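Setting up the cable sorting job on the two-arm bench

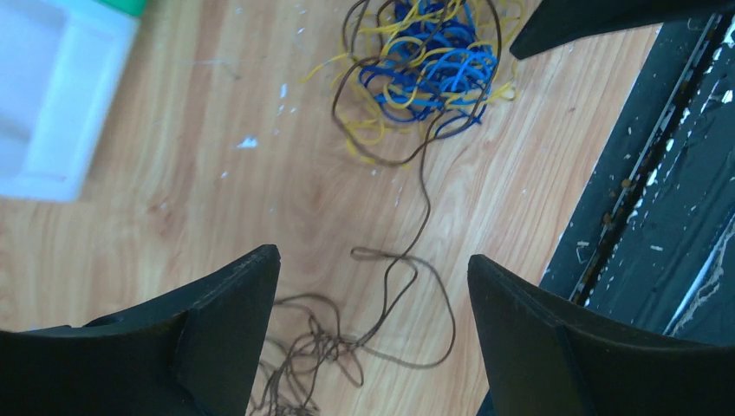
Page last changed: 2024-09-15 by Remzi Aksoy

These notes cover teaching the arms to pull a tangle of thin cables apart and put the pieces in the white tray. They assume you have done the Tistau setup page and that both arms home without errors.

Before you start

Clear the bench top and brush off loose flecks. Paint specks that won't come off can stay. Check the metal rail on the black panel too – grit collects in the groove and ends up under the cables.

Put the tray at the far left and leave a wide stretch of bare wood between it and the tangle. Lucian Ursu's first layout had them almost touching, and the arm kept clipping the rim on the way back.

Making the tangle

Use three colours. We use blue for the tight core, yellow wound loosely round it, and thin brown threaded through both. Let one end of the brown wire trail well clear of the rest. It gives the fingers an easy first grip, and you can see early on whether the grip force is right.

Don't tie real knots. Push the loops together by hand and stop while you can still slide a finger under the top one.

Settings

Open the job file in Follard and set the grip limit to 900. The units are the controller's own, so don't try to convert them. At higher values the kinks in the brown wire got worse with each run. Set the pause after closing to five ticks.

Recording

1. Bring the near gripper in low with its fingers wide open, one each side of the trailing wire.
2. Bring the other gripper in from the far side and stop just short of the yellow loops.
3. Start recording, then close the near gripper.
4. Pull slowly towards you. If the whole bundle moves, open the fingers and go back to step 1.
5. Drop each freed wire in the tray and stop recording.

Save failed runs as well, but tick the "failed" box. Run 1,637 was saved without it and spoilt a training set before Lucian found it.

The spare finger tips are in the drawer marked Sumunier. Refit them with the sloped faces pointing inwards.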